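4. The bench station and the people who run it

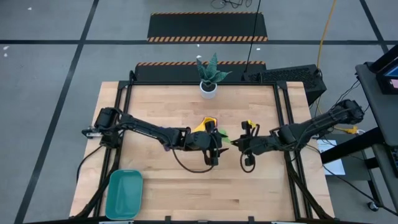
Figure 2. Two-arm station at the Parnska site. The grippers meet near the middle of the table; teal tray at lower left, striped mats on the floor behind.

Setup first. The site packs small soft goods for Woltia, mostly returns. Before January every piece was sorted by hand at standing benches, 2000 pieces on a full shift. Now part of that goes to the two-arm station (Fig. 2). Arms sit at opposite sides of a butcher-block top, black metal frame around it. Monitor on a cart to the right. Workers call the whole thing "the Varus", after the control software, and we do the same below.

4.1 What the job looks like now

Less handling, more watching. We interviewed 5 operators and sat in on their shifts. All had worked the old benches. Their day used to be one motion repeated; now it is loading, clearing, waiting, and stepping in when a handover between the arms stalls. Waiting came up in every interview. One operator said she was "less tired in the shoulders, more tired in the head." Another missed talking across the bench, the stations are set too far apart for it.

Stalls matter more than speed. The log for the study period has 300 operator stops, most of them at the handover. A stop is short but it breaks whatever else the person was doing. Bergmann's planning sheet gives one operator two stations, which assumes stops dont overlap. They do. Operators worked out thier own fix: whoever is free clears the nearest stop, whichever station it belongs to. Not in any written procedure. The shift leads knew and let it go.

4.2 Skill and credit

Pay grade unchanged. The work is not the same work, though, and three of the five said so without being asked. Knowing which items will snag is old bench knowledge, and it is what lets a person load the station so it stops less. None of it shows up in the log. Renata Szewczyk, shift lead, kept her own notes on problem items and shared them at changeover; new starters learned from those pages more than from the manual. We come back to the notes in Section 5.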